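Contract carpet

From the flooring reference pages. For carpets used in the home, see Domestic carpet. 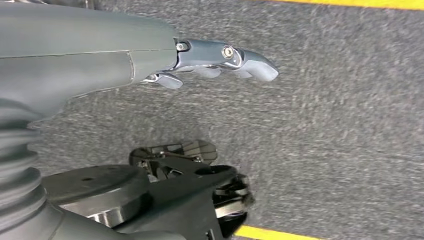
Grey carpet as a floor covering

Contract carpet is textile floor covering made for offices, schools, libraries, workshops and other non-domestic rooms. It is sold by the roll (broadloom) or as tiles, and generally has a shorter, denser pile than carpet made for the home. Grey is the most common colour group, followed by blue and brown.

Construction

A contract carpet has a pile, a primary backing through which the pile yarn is stitched, and a secondary backing that gives the sheet its stiffness. In tufted carpet the yarn is pushed through the primary backing by a row of needles and held there by a layer of latex or a similar binder. If the loops are left whole the result is loop pile; if they are cut it is cut pile. Needle-punched carpet has no separate tufts. Its fibres are tangled together by barbed needles to give a flat, felted surface.

Nylon and polypropylene are the usual pile fibres. Nylon recovers better after crushing. Polypropylene takes up little water and costs less, but flattens sooner under chair castors. Wool is used mainly in meeting rooms and hotels, often blended with nylon.

Colour and soiling

Mid-grey shows less soiling than either white or black, both of which make dust and lint easy to see. A yarn made up of several close greys hides marks better than a single flat shade. Solution-dyed fibre, in which the pigment is added before the fibre is drawn, holds its colour under stronger cleaning agents than fibre dyed afterwards.

Shade can vary between dye batches. Fitters therefore lay one batch per room where possible and keep the pile direction the same throughout. Where cut-pile broadloom is laid with one length reversed, the join may remain visible as a change of tone even when both lengths come from the same roll.

Laying

The subfloor must be dry, level and free of old adhesive ridges. Broadloom is either stuck down directly or stretched over an underlay and held at the walls by gripper rods. Direct sticking is preferred where trolleys or wheeled equipment are used, as a stretched carpet tends to ruck under rolling loads. Tiles are normally held with a tackifier, which allows single tiles to be lifted.

Maintenance

Daily vacuuming removes grit, the main cause of fibre wear. Spills are blotted from the outer edge inwards. Hot water extraction is carried out at longer intervals, and the floor is kept out of use until dry. Furniture dents in nylon pile can often be raised with steam; those in polypropylene are more often permanent.

The Brollarero range

Brollarero was a loop-pile range produced by Clukwood at its Vastmont mill. It was designed by Marietjie Matlala and Myroslav Marchuk and sold in rolls only. The first catalogue listed grey under shade number 603. A denser version, numbered 2,204, was added for corridors and differed mainly in the weight of its secondary backing. Production later passed to Kang, which dropped the name but kept both shade numbers.

See also

Carpet tile
Gripper rod
Needle-punched felt
Underlay

Further reading

Jang, Dae-han. Backings and Binders in Tufted Flooring.
Østergaard, Eyvindur, and Ostapchuk, Valentyna. Shade Matching for Floor Fitters. Second edition.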